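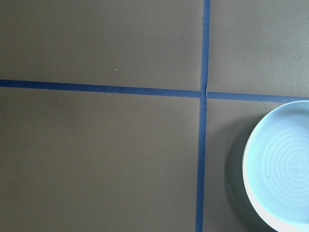
Reltik household cover tables

Read me first

This folder holds the Reltik tables, a set of plain text files on how people in the Utodley area are covered for medical costs, and what they pay themselves when they are not. It was put together by Angharad Sayce and Jacobus Jacobs from a postal survey of households. The tables are meant for people who write about health insurance or teach it, and for anyone checking the sums in our notes on shared deductibles.

Version and date

The current version is 3, released August 31, 2022. Version 2 had an error in the column for dental cover and should not be used. If you have charts made from version 2 that leave dental cover out, they do not need redoing.

What is in the folder

households.csv has one row per household. It gives the size of the household, the type of cover, the yearly premium in bands, and whether anyone in the household was without cover at any time in the year before the survey.

members.csv has one row per person. It gives an age band, the kind of plan, whether the plan comes through an employer, and whether the person was born abroad. The household number joins it to households.csv.

bills.csv has one row per medical bill reported. It gives the kind of care, the amount charged in bands, the amount the household paid, and who paid the rest, if the household knew.

codes.txt explains the short codes used in all of the tables. Please read it before opening the others, as some codes look alike. E is employer cover and EX is cover kept on after leaving a job.

questions.txt is the wording of the survey form, in the order in which people saw it.

How the answers were collected

Forms went out by post to 4000 addresses, with a stamped envelope for the reply. One reminder was sent to addresses that had not answered. There were no interviews and no payment for taking part. The form could be filled in by any adult in the household, who answered for everybody living there.

Typing up was done by Lytvynenko, a small data entry firm. Each form was typed twice by different people and the two copies were compared. Where they differed, Jacobus went back to the paper form. Where the paper could not be read, the answer is marked U for unclear.

How missing answers are marked

A blank cell means the question did not apply. M means it applied and was left empty. U means unclear, as above. Please do not treat these as the same thing. Somebody with no cover has a blank for the premium, and counting that blank as a missing answer will make the uninsured vanish from most totals.

A zero in bills.csv is a real zero. The household told us it paid nothing.

Premiums and who pays them

We asked for the premium taken from the household's own pocket or pay. The employer's share is not included, and most people did not know it when we tried the question on an early draft of the form. Any work on the full cost of employer cover will need another source.

Some households share one plan and some hold several. Where there are several, the premium in households.csv is the total and the separate amounts are in members.csv. These do not always add up. We left them as they were written.

Place of birth

Members are marked as born in the country or born abroad. We did not ask about immigration status, and nothing in the tables can be used to work it out. Please do not use the born abroad column to stand in for it. Plenty of the people in that column will have been citizens for years.

The column was added so that readers could compare how much care is used by people of the same age with the same type of plan. Age matters a great deal here and comparisons that leave it out will mislead.

Known problems

People who move often are likely to be under-represented, as the address list was already old when we used it.

The form was sent in English only.

Bills from hospital stays are often reported late or in part. A stay can produce up to 11 rows in bills.csv, and they are not always linked to one another. The column called stay joins them where we could be sure.

Ambulance charges appear under transport on some forms and under emergency care on others. We changed them all to transport in this version.

Privacy

Names and addresses were never typed up. Ages, premiums and charges are in bands, and households with an unusual mix of answers had their size rounded into the top band. Please do not try to work out who anyone is, or join these files to others that would let you do so.

Using the tables

You may use and share the files for teaching and research, with a note saying where they came from and which version you used. Selling them or using them to set premiums is not allowed. The reader program, Plollo, is kept in a separate folder with its own terms. You do not need it, as any spreadsheet will open the files.

Corrections

Send mistakes to Angharad, giving the file name and the row number. Questions about the codes go to Jacobus. Corrections are listed in changes.txt once they have been checked against the paper forms.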